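January
Iordache, Department of Fashion and Textiles

4.2 Repeat wear among denim buyers

Of the 308 shoppers who filled in the Orkidis survey, most said they chose jeans by fit first and colour second. The label mattered less than we had expected, even among those who owned several pairs from Vumell.

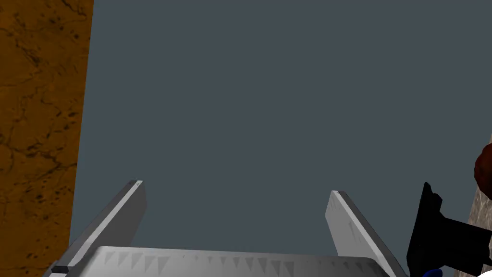
Figure 6. Two pale grey gripper fingers in simulation, against a dark space.

Wear diaries were kept for 12 weeks by a smaller group of 20 buyers. Older pairs were worn more often than new ones, mainly at weekends. Several diary keepers wrote that they saved new jeans for going out until the cloth had softened. Omico stores gave us no sales records, so we cannot say whether this habit affects how soon people buy again.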